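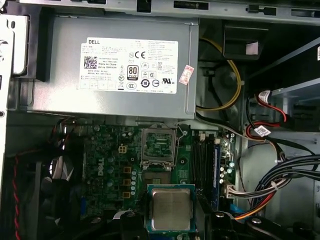

*Slide 1. Wrist view, CPU just below the open socket.*

**Speaker notes – perception and planning for socket insertion**
Trovholm, 23 April 2025. Speaker: Drahomíra Jelínek

Wait until people have found the socket before I start to talk.

Good morning. I work on the planner, and Kekeli Bonsu works on the perception. If you have a question about the cameras, please ask Kekeli, he is in the second row.

Point at the socket: load plate up, lever lifted. Our planner treats this as a precondition. It does not open the lever by itself yet.

Point at the cables on the right. Red data cables, black power cables. In the first version we modeled the case as a box with fixed walls and we ignored the cables completely. The path was very short and very nice in simulation. Now each cable bundle is a soft volume with a cost, so the arm may pass close to it, but it pays for this.

**Pose estimation**

- We use the wrist camera only. The fixed camera above the bench lost the socket too often behind the arm.
- The edge of the heat spreader is bright brushed metal, and the detector likes to follow the reflection. Kekeli now fits the border of the green-and-blue substrate.
- The Nastcombe recordings gave us 1733 labeled views. After removing near copies we trained on 152 of them. (Say this slowly, people always ask again.)

**Control**

Above the socket we switch from position control to force control. The switch was a fixed height in the old code – a bad idea, because boards do not sit at the same height in every case. Now it depends on the confidence of the pose. If the confidence drops, the arm goes back up and looks again, maximum eight times, then it stops and calls the operator.

The control loop runs at 200 Hz. Perception is much slower, and we do not try to hide this. The controller keeps the last good pose with its time stamp.

**Tooling**

Show the replay tool here if the network works. Ewan Laing wrote it in November. It plays the camera, the force signal and the planner state on one time line. Before this I was comparing three log files by hand.

**Open points**

- Rotation of the chip by 90 degrees: the check exists, but it is not in the main branch.
- Loose thin wires near the board are still missing in the cost map.
- Florante Baluyot asked for the same planner for memory modules. Say that we have not started.

Thank Fiona Semple and the Skanside team for the test bench. Then questions.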